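Trellora Owners' Club
Minutes of the winter meeting, 23/12/2019

Chair: Doğukan Ağca
Minutes: Helmut Kasten

Last meeting's minutes
Read and approved with one fix. The spare gearbox is a five-speed, so please stop asking Doğukan for the sixth gear!

Spring drive
Great response so far — 14 cars have signed up and we still have room for more. The route leaves from the Kekis parking lot, climbs to Flondia on the old road and comes back through the valley. Doğukan drove it in his coupe last week and came home grinning. The surface is rough in places past the second bridge, so anybody on lowered springs should take the lower road and meet us at the top for lunch. Helmut asked for a fuel stop before the climb. Agreed.

Carburetor evening
Everyone who came to the last one wants another, and so do a few who missed it. We'll hold it in February and do the twin-carb setup this time, with a full strip, clean and rebuild, then balancing on a running engine. Bring your own gasket kit if you plan to work on your own carbs. 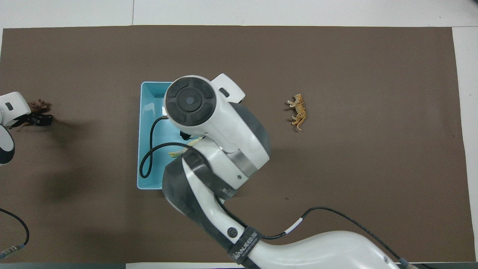
Helmut will bring his flow meter and the good screwdrivers (which he would like back this time). There was a long and very happy side discussion about jet sizes that the chair had to stop twice.

Parts order
The rubber door seals are finally being made again, and the sample is lovely, with the right profile and the proper soft lip. The supplier needs an order of 50 sets. We have 47 spoken for, so we are so close! Helmut will take two more for his wagon and the parts car. One set left to place — call him if you want it.

Member cars
Doğukan's sedan passed inspection on the first try, to loud applause. Helmut's wagon runs again after the head gasket job and pulls better than it has in years, though the heater still blows cold on the passenger side.

Any other business
Winter tires: a set on steel wheels is free to any member who can pick it up. See Doğukan.

Actions
Doğukan: send out the route sheet, book lunch in Flondia.
Helmut: place the seal order, confirm the February date.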